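**Skinuvville Lunch Club: progress report to the Shenoy Fund, period ending May**

Prepared by Elli Niskanen. Copy to Devendra Uniyal.

The second half of the grant was received in full and we are on course to spend it by the end of the year. The main items are set out under each heading.

**Meals**

The club has served 2,000 lunches since the grant began. Monday is still the busiest day. We moved the start from 12.30 to noon after several members asked for it, as the later sitting clashed with the bus back to Nollitport. Seema Chaudhary has rewritten the menu so that soup is offered every session and the hot pudding alternates with fruit. Less food is coming back to the kitchen as a result, though the fish pie remains unpopular and will be dropped.

**Transport**

The minibus was off the road for 2 weeks with a gearbox fault. We used taxis for members who could not make their own way, at a cost of £300, taken from the contingency line. Gil-soo Kong has agreed a fixed price with the garage in Poltport for future servicing. We would like to carry any underspend on fuel into this line and ask for your approval to do so.

**Kitchen**

The new cooker was fitted in the half-term break. It cost £1,000 including removal of the old one, which matches the quote sent with our last report. The extractor fan passed its inspection. The dishwasher is slow but working, and we are not asking for money towards it at this stage.

**Dining room**

Members had complained that the room felt like a waiting room. We now put cloths on the tables, and water is offered before the meal as well as with it. Vikas Yadav has also changed the layout so that wheelchair users can reach any table, where before they were limited to those by the door.

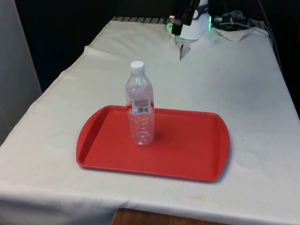
*Red tray and water bottle on one of the tablecloths.*

**Next period**

- Recruit a second driver
- Trial an evening meal once a month
- Renew food hygiene certificates for kitchen staff

The laundry bill for the cloths is higher than we allowed for. Vikas is getting a price from another firm, and the figure will be in the next report.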